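4　育成年代からトップ登録への移行：出場時間の「谷」をめぐって

4.1　問題の所在

前節までに、Estaria地域リーグの下部組織がどのような年代区分で運営され、選手がどの経路をたどってトップチームに登録されるかを整理した。本節では、その登録が済んだあとの時期に目を向ける。バスケットボールの育成研究では、ユースからトップへ「上がった」時点を到達点として扱うことが多い。選手名鑑や公式記録の略歴でも、昇格の年は必ず書かれるのに、そのシーズンに何分コートに立ったかはほとんど書かれない。筆者は十代の選手の略歴を読み比べるうちに、この空白がたいへん気になりはじめた。昇格した翌年に別のクラブへ移り、さらにその翌年に下のカテゴリーへ移る。略歴では一行で片づけられてしまうこうした移動の裏に、出場時間の急な落ち込みがあるのではないか。これが本節の出発点である。

以下では、この落ち込みを便宜的に「谷」と呼ぶ。谷という語を選んだのは、選手の出場時間を時系列に並べたとき、ユース最終年の高い山とその後の回復期とのあいだに、折れ線がくっきりとへこむ箇所が現れるからである。グラフを最初に描いたときの驚きは今でもよく覚えている。個々の選手の事情はばらばらであるはずなのに、線のかたちが思いのほかよく似ていた。

4.2　対象と資料

対象は、Estaria地域リーグに加盟するクラブの下部組織に在籍し、17歳になるシーズンまでにトップチームの試合登録を受けた選手、合計58名である。加盟前に他地域で登録歴のある選手、および負傷によってシーズンの全試合を欠場した選手は含めていない。後者を除いたのは、谷の原因を選手起用に絞って考えるためであるが、負傷と起用の関係はそれ自体で一つの論文になる主題であり、4.7で改めて触れる。

出場時間は、リーグが採用する記録システムGritikの試合別データから集計した。Gritikには交代の時刻が秒単位で残っており、選手がいつ、誰と、どの点差でコートに入ったかを復元できる。試合終了間際の大差の場面に投入されたのか、第1クォーターの中盤に先発選手と混じって投入されたのか。同じ四分間でも意味はまるで違う。この違いを後から掘り起こせる資料が地域リーグの水準で整っていることは、本当にありがたい。データの取得日は2021年11月4日であり、それ以後に修正された記録は反映していない。

集計にあたっては、二つの基準を設けた。一つは、トップチームの公式戦における累積出場時間が1,000分に達したかどうかである。もう一つは、累積出場試合数が50に達したかどうかである。前者は「どれだけ長くプレーしたか」、後者は「どれだけ頻繁に呼ばれたか」を示す。両者はおおむね並行して伸びると予想していたが、4.4で述べるように、二つの基準のずれにこそ興味深い情報が含まれていた。

なお、ユースの公式戦とトップの公式戦では一試合の長さの扱いが異なるカテゴリーがあるため、比較の際には一試合の規定時間に占める割合に換算した。延長戦の時間は分母と分子の両方に加えている。この処理は地味だが手間がかかり、延長にもつれた試合ほど若手の出番が減る傾向があるので、省くと谷の深さを見誤ることになる。

4.3　谷のかたち

対象選手の大半に共通するのは、ユース最終年に規定時間の半分を超えてプレーしていた選手が、トップ登録の初年度にその割合を大きく落とすことである。この点だけを取り出せば驚くにはあたらない。年上の選手が並ぶなかに入るのだから、出番が減るのは当然である。注目したいのは、減り方がシーズンを通して一様ではないことである。

登録初年度の前半、とりわけ開幕からの数試合では、新しく登録された選手が思いのほか多く起用される。主力の調子が整わず、指導者が組み合わせを探っている時期にあたるためであろう。ところが順位争いが固まりはじめる中盤以降、出場時間は急に細る。そして終盤、順位の確定したクラブでは再び伸び、確定していないクラブではほとんどゼロに近いまま終わる。線にすると、前半の小さな丘、中盤の深いへこみ、終盤の二股という、なんとも表情豊かな図形になる。

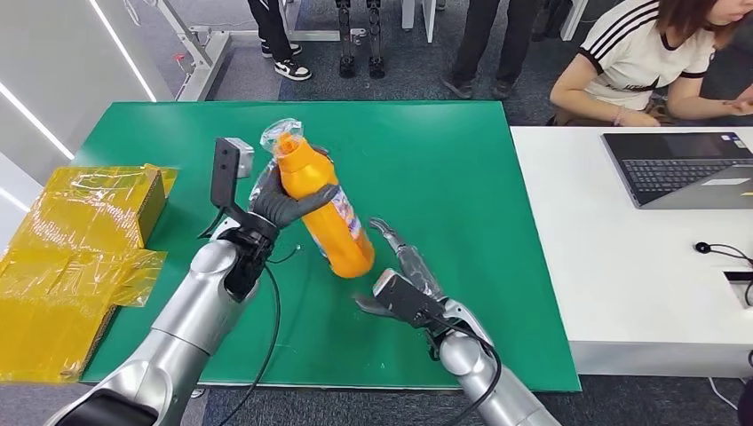
中盤のへこみについては、点差別の集計がよい手がかりになる。Gritikの交代時刻と得点経過を突き合わせ、投入時の点差を「接戦」「中差」「大差」の三つに分けると、中盤に減っているのは主として接戦での出番であった。大差での出番はシーズンを通じてそれほど変わらない。つまり、若い選手が中盤以降に失うのは、判断の質が問われる場面での経験である。練習試合や紅白戦では代えのきかない種類の時間であり、この損失は分数の合計だけを見ていると過小に評価される。

ポジションによる違いも見逃せない。ガードの選手は前半の丘が低く、へこみも浅い。フォワードの選手は丘が高く、へこみが深い。センターの選手は人数が少ないため断定は避けるが、ファウルのかさんだ主力の代役として短く呼ばれる例が目立ち、線は細かいのこぎり状になる。ガードの丘が低いのは、ボール運びを任せることへの指導者の慎重さを映していると考えられる。一方で、いったん任されたガードは中盤以降も外されにくい。信頼を得るまでに時間がかかり、得たあとは長く続くという、この職種らしい軌跡である。

4.4　二つの基準のずれ

累積1,000分と累積50試合という二つの基準に戻ろう。両方に早く達した選手群と、どちらにも達しないまま他クラブへ移った選手群は、略歴を読んでもすぐに見分けがつく。分析していて最も胸が躍ったのは、その中間にいる選手たちであった。

第一の型は、50試合には早く達するのに1,000分にはなかなか届かない選手である。毎試合のように名前が呼ばれるが、一度の出場は短い。ベンチからの投入が第2クォーターの初めに集中し、主力を休ませる役割を担っていることが多い。この型の選手は、翌シーズンも同じクラブに残る傾向がはっきりしていた。短くても役割が固定されていれば、選手も指導者も次の段階を描きやすいのだろう。役割の固定が成長の天井になるという見方もありうるが、今回の資料の範囲では、固定された役割から先発へ移った例のほうが、役割のないまま先発へ移った例よりも多かった。

第二の型は、逆に試合数のわりに出場時間が長い選手である。呼ばれる試合と呼ばれない試合の差が激しく、主力の欠場した試合で長時間プレーし、主力が戻るとまったく出なくなる。合計の分数では第一の型を上回る選手もいるのに、翌シーズンに移籍する例が多い。ここには重要な示唆がある。出場時間の総量が同じでも、配分の規則性によって選手の進路が分かれうるのである。略歴には「定位置をつかめず」と一言で書かれる選手のなかに、かなり長い時間コートに立っていた者が含まれていることになる。

この二つの型を区別するため、本研究では試合間の出場時間のばらつきを選手ごとに求め、平均で割った値を「不規則度」と名づけた。計算は単純で、表計算の知識があれば誰でも再現できる。クラブの現場で手軽に使ってもらえることを優先し、点差や対戦相手の強さによる補正は加えていない。補正を加えた版も試したが、選手の並び順はほとんど入れ替わらなかった。単純な指標がここまで働いてくれたことは、うれしい誤算であった。

本節では不規則度の算出手順を本文のみで示す。

4.5　期限付き移籍と二重登録

谷を越えるための制度として、Estaria地域リーグには期限付き移籍と二重登録の二つがある。期限付き移籍では、選手は元のクラブとの契約を残したまま、一定期間を別のクラブで過ごす。二重登録はEndow制度と呼ばれ、育成年代の選手が所属クラブのトップチームと、下位カテゴリーの提携クラブの両方に同時に登録される。週のうちに両方の練習に参加し、試合ごとにどちらへ出るかを決める仕組みである。

二つの制度は、どちらも出場機会を増やすという同じ目的をもつが、時間の使われ方はかなり違う。期限付き移籍の選手は、移籍先で先発に入ることを期待されて送り出されるため、最初の数試合でまとまった時間を得る。そこで結果が出れば時間は維持され、出なければ急に減る。要するに、元のクラブで経験した谷が、場所を変えてもう一度現れることがある。移籍先の指導者にとっては、数か月で戻ってしまう選手に接戦の終盤を任せる動機が弱いのかもしれない。

Endow制度の選手では、線のかたちが大きく変わる。トップチームでの出場時間だけを見れば谷は残っているのに、提携クラブでの時間を重ねると、へこみがきれいに埋まるのである。とくにThomas地区の提携クラブに登録された選手では、中盤以降の接戦での出番が前半より増えていた。Thomas地区では、提携先の試合日程がトップチームの日程と重ならないように組まれており、移動距離も短い。二つの試合に出るための物理的な条件が整っているところで、制度がよく働いている。当たり前のようでいて、日程表と地図を並べてみるまで筆者はこの点に気づかなかった。
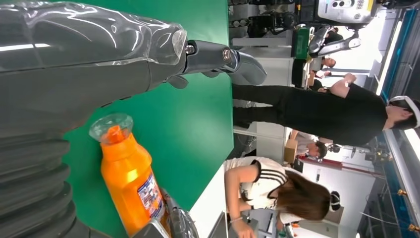 図2　透明な保護カバーをまとった濃い灰色のロボットアームとグリッパ

もちろん、日程が整っているだけで成果が上がるわけではない。Thomas地区の提携クラブでは、二重登録の選手に与える役割をシーズン前に両クラブで取り決め、途中で変更する場合には双方の指導者が話し合う慣行がある。不規則度を見ると、この地区の選手はトップチームでの値が高くても、提携クラブでの値は低く抑えられていた。4.4で述べた第一の型の条件、すなわち役割の固定が、提携クラブの側で満たされているのである。二つのクラブのどちらか一方に安定した居場所があれば、もう一方での不規則な起用に耐えられる。そう解釈すると、これまで別々に論じてきた現象が一本の線でつながる。

反対に、提携先が遠い地区では、二重登録が名目だけになっている例も見られた。登録はあるのに提携クラブでの出場が数試合にとどまり、平日の練習にも通いきれない。学業との両立を考えれば無理もないことであり、選手の意欲に原因を求めるのは筋違いである。

4.6　六月という時期

制度の話に付け加えておきたいのが、登録変更の時期である。Estaria地域リーグでは、翌シーズンの登録区分をめぐる話し合いが6月に集中する。シーズンの記憶がまだ新しく、とりわけ終盤の印象が強く残っている時期である。

4.3で示したとおり、終盤の出場時間は所属クラブの順位の確定状況に大きく左右される。順位の確定したクラブの若手は多くの時間を得て、よい印象を残しやすい。最後まで順位を争ったクラブの若手は、力があってもベンチで終盤を終えることが多い。もし登録の判断が終盤の印象に引きずられているとすれば、選手の進路の一部は、本人の力量と関係の薄い事情で決まっていることになる。

そこで、登録区分の変更を結果とし、前半、中盤、終盤それぞれの出場時間との対応を調べた。三つの時期のうち、変更との対応が最も強かったのは終盤である。前半の対応は弱く、中盤はその中間に位置した。シュート成功率や失策の割合を同じように時期別に見ても、終盤の数値がとくに優れた予測力をもつわけではなかったから、時間そのものの印象が働いていると考えるのが自然である。試合に出ていること自体が評価され、その内容の吟味は後回しになっている可能性がある。

この結果は、指導者を責める材料として読まれるべきものではない。限られた期間に多くの判断を下さねばならず、手元にある情報のうち最も新しいものに頼るのは人間として自然な振る舞いである。むしろ期待をもって提案したいのは、判断の場にシーズン全体の折れ線を一枚持ち込むことである。Gritikの標準の集計画面は直近の試合から順に表示されるため、前半の起用を確認するには画面を何度も送る必要がある。シーズンを通した線を一目で見られるようにするだけで、話し合いの中身はかなり変わるはずだ。

4.7　負傷との関係

4.2で対象から除いた、負傷による全休の選手について補足する。全休に至らない短期の離脱は対象選手にも数多く含まれており、これが谷の原因ではないかという疑問は当然ありうる。

離脱期間を分母から除いて計算し直しても、中盤のへこみは残った。ただし深さは少し浅くなる。離脱の時期に注目すると、復帰直後の数試合は出場時間が離脱前の水準に戻らず、そのまま中盤以降のへこみに吸収されていく例が多い。主力選手の場合、復帰後はまもなく元の水準に戻るから、ここには明らかな違いがある。若い選手にとって、離脱は出場できない期間だけの損失にとどまらず、築きかけた役割をもう一度最初から築き直すことを意味している。

この点でもEndow制度の利点は大きい。提携クラブの試合で復帰の段階を踏めるため、トップチームで再び呼ばれたときには、すでに実戦の感覚が戻っている。もっとも、復帰の段階で二つのクラブが別々に負荷を管理すると、合計の負荷が見えなくなる危険がある。Gritikは試合の記録だけを扱い、練習の負荷は記録しない。出場時間の研究が選手の身体の問題に踏み込むには、練習記録との連結がどうしても必要であり、これは今後ぜひ取り組みたい課題である。

4.8　解釈上の留意点

本節の分析には、いくつかの留意点がある。

まず、対象は一つの地域リーグに限られている。クラブ間の距離が比較的近く、試合数もそろっているという条件は、他の地域では成り立たないかもしれない。遠征に長い時間のかかるリーグで同じ線が描けるかどうかは、まったくの未知数である。他地域の資料と重ねたときにどのような違いが現れるのか、今から楽しみでならない。

次に、二つの基準の値には任意性がある。1,000分と50試合という区切りは、現場の指導者が「一人前」と口にするときの感覚に近いものとして採用した。区切りを上下に動かしても二つの型は区別できたが、型に分類される選手の顔ぶれは一部入れ替わる。境界付近の選手に型の名前を貼りつけ、個人の評価に用いることは避けるべきである。

さらに、資料には起用の意図が残らない。ある選手が第4クォーターに投入されなかった理由が、戦術上の相性なのか、疲労への配慮なのか、あるいは単に交代の機会を逃しただけなのか、記録からは読み取れない。交代の時刻がどれほど精密に残っていても、ベンチで交わされた言葉までは復元できないのである。聞き取り調査と組み合わせれば、この空白の一部は埋められるだろう。

最後に、谷を経験しなかった選手の存在に触れておく。少数ではあるが、登録初年度から出場時間がほぼ一定のまま推移した選手がいる。いずれも同じポジションの主力が前年に退団しており、開幕から役割が空いていた。選手の力量が高かったことはもちろんだが、席が空く時期と登録の時期が重なったことの影響も大きいと見られる。下部組織の編成を数年先まで見通し、空く席に合わせて登録の時期をずらすことができれば、谷の浅い移行を増やせるかもしれない。次節では、加盟クラブの年齢構成表を用いて、登録を一シーズン遅らせた場合と早めた場合の出場時間を比較する。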